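Section 4. Scoop task: setting up and first run

Written for club members at Poltelcombe. The kit notes say this takes ten minutes. Allow an evening.

4.1 Switch off both arms at the supply before you touch a cable.

4.2 Check the bolts where each arm meets the frame. They work loose, whatever the kit notes claim about thread lock.

4.3 Put the white tray and the blue scoops on the table, within reach of the arms.

4.4 Power up and move each wrist slowly through its range. The software says 360 degrees. The cables disagree, so stop when they pull tight.

CAUTION: Keep hands off the table while either arm is live. The stop button in the Zunasora software is slow and should not be trusted. Use the switch.

4.5 Look at the wrist view, then the overhead view.

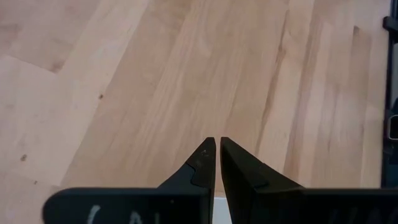
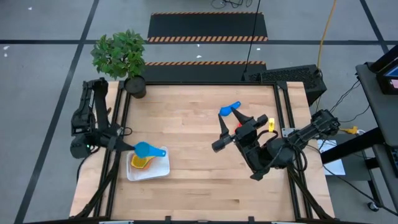

4.6 Close the fingers with nothing between them and save that as zero. If the tips cross, redo it. Do not correct it later in code; we tried that in May and lost most of the month.

4.7 Run the pick at half speed, 200 times if you can bear it. Write down every miss, including the ones that "nearly worked".

NOTE: Last year's report gave 242 good picks. Benvinda Bragança went through the log and found that a dropped scoop had been counted as good if the fingers shut. Treat any older score with suspicion.

4.8 Have someone else repeat the run before you put a figure on the poster. Nhàn Khổng keeps the log sheets.

Contact: the club desk, Poltelcombe | © Poltelcombe Robotics Club 2018 | Back to top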